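Dirkent Support > Kitchen Scenes > Ticket 112
Arm parks beside the tray and considers the donut indefinitely

Status: Closed (workaround, fix pending)
Product: Dirkent simulator with the Barkimell kitchen scene pack, evaluation license
Opened by: Vira Kobzar, Rarkow
Assigned to: Edem Dankwa
Priority: Normal (customer asked for High, see below)

Vira Kobzar wrote:

We are on the evaluation license and trying to decide whether to buy. The task is the one from your own getting started guide: arm at the kitchen island, donut on a plate, plate on a tray, pick up the donut. In the guide this takes a paragraph. We have given it most of a week.

The arm comes up from the floor, reaches over the tray very nicely, gets the gripper to the right-hand side and stops. No error. The log says "target reached." The donut is still on the plate and the target, whatever it is, is somewhere I would not eat from. After 400 steps the episode times out and the scoring script gives us a zero, which seems fair.

Things we have tried:
- restarting
- reinstalling the scene pack
- restarting again, with feeling
- lowering the gripper speed to 60 percent (same place, later)

Please set this to High. My manager sees a demo soon and he has been told there will be a donut.

Edem Dankwa wrote:

Hi Vira, thanks for the list, you have already done the first page of my script. Could you send me:

1. the scene file as you run it, including any changes
2. the full log from one failed episode
3. the line that says "object frame" in your task settings

I have left the priority at Normal. High is kept for crashes and lost data, and so far the only thing lost is a snack.

Vira Kobzar wrote:

Attached, all three. We did not change the scene file. The object frame line says "auto."

Edem Dankwa wrote:

Vira, are you sure about the scene file? Yours has the tray nearer the front edge of the counter than the one we ship.

Vira Kobzar wrote:

I have now asked. It was changed. Fuseini moved the tray "a bit" so it would look better from the side, and did not think this counted as a change. Adding him here so he can say so himself.

Fuseini Akolgo wrote:

It did look better. Also, your manual says, and I am quoting, "objects may be placed freely on any support surface." I placed it freely.

Edem Dankwa wrote:

It does say that. I looked up who wrote that sentence and would prefer to move on.

What I get on my machine with your file: the gripper lands to the right of the plate every time, same as yours. With our original tray position it picks the donut. If I move the tray and type in the donut's position by hand, it also picks it. So the arm is fine, the reach is fine, and "auto" is looking in the wrong place.

Passing to Urszula, who owns the scene pack.

Urszula Pawlak wrote:

Found it. The tray, plate and donut are nested: the donut belongs to the plate, the plate belongs to the tray. With "auto," the task loader reads the donut's position once, when the scene is first built, and stores it. Move the tray afterward and everything on it moves along on screen, but the stored target stays where it was. The planner then does exactly what it is told. I have some sympathy.

It hasn't come up before because everyone at our end tests with the tray where we put it.

Workaround until the next release. In the task settings:

object_frame = live
refresh_on_reset = yes

Then delete the cache folder next to the scene file. If you skip the cache step, nothing changes and you will write to Edem again.

Vira Kobzar wrote:

We skipped the cache step. Hello again, Edem.

Edem Dankwa wrote:

Hello. Folder is called "built," not "cache." That one is our fault too — the manual calls it both, on facing pages.

Vira Kobzar wrote:

With the folder gone it works. 11 resets, a donut every time. Fuseini has moved the tray again to be sure and it followed him.

Two remaining complaints while I have your attention. First, on the way over, the elbow passes so close to the tray that I hold my breath. Is there a clearance setting? Second, "target reached" should not be the message when the gripper is nowhere near the object. It reached a target. I would like a word with it about which one.

Edem Dankwa wrote:

Clearance: yes, planner.min_gap, in the advanced section. The default is small. Raise it gradually. If you set it too high the planner will refuse to go near the counter at all, and you'll be back here with a very safe arm that does nothing.

Message: agreed, and I've filed it separately. The proposed wording is "stored target reached," with a warning if the object is farther away than the gripper can open. Aled Bellis on the planner team objects that this is "technically a different kind of done." We are talking to Aled.

Vira Kobzar wrote:

Thanks. The gap setting helped. You can close this. On buying: the price for the full license still needs a grown-up to sign it, and I'd like to see the manual fixed first. The support has been better than the guide, which I mean kindly to one of you.

Edem Dankwa wrote:

Closing with the workaround. The loader fix goes out with the July scene pack. Arm at the tray in the kitchen scene, for whoever finds this ticket by searching:
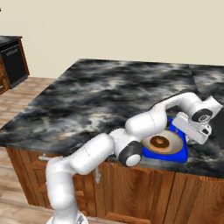 Page last changed: 2018-07-03 by U. Pawlak

Note added after closing: the manual now says "built" in both places. The sentence about placing objects freely has been kept, with a footnote pointing to this ticket. Scene files from the Essien pack use the same loader, so the two settings lines apply there as well, and so does deleting the folder.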